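Falby garment prep room, folding table
Check sheet, February, second round

1. Tabletop. Wood, no splinters found along the near edge. Pass.
2. Lighting at table height. Pass.
3. Denim, light blue, faded. Check side seams, hems and waistband. Slight fraying at one hem; no action below 15 mm.
4. Beige trousers. Keep apart from denim until seams are checked.

Jeans, seam check:
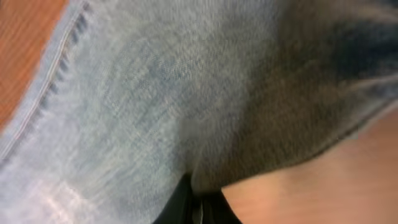
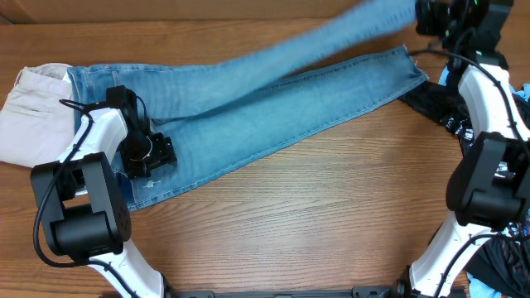 Tadia asks that item 3 also cover rivets and zipper pulls, as a bent pull will scratch the table finish. Added for the next round.

5. Walkway clearance. 55 cm measured, pass.
6. Lint bin. Over the fill line. Empty before 4 p.m.

Open: item 6.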